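Boards > Small Lab Builders > Buying and Budgeting

simao_c
We're planning for July and I have to decide between a third pair of hand-held grippers from Dirnex or a box of spare pads and pins for the pairs we own. Bedding is our whole list, blankets and pillows mostly, and I do love how well the knurled pads suit it!

Temier_fan
Spares, my friend, every time. We went through 10 pads last winter (knits are rough on them, bless them) and then sat waiting on the post.

storres
I'd gently disagree. Pads are cheap, $3 each at Vosovent, so you can order those any old week. A whole pair is the thing you have to budget for ahead.

Temier_fan
Cheap until shipping, Sérgio! I paid $100 on one little parcel.

simao_c
Well, you've both got me thinking. I may ask for the pair and tuck some pads into the same order. Adding one from the blanket work.
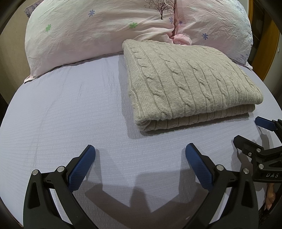

Folded cable-knit blanket by the pillow, blue pads on both grippers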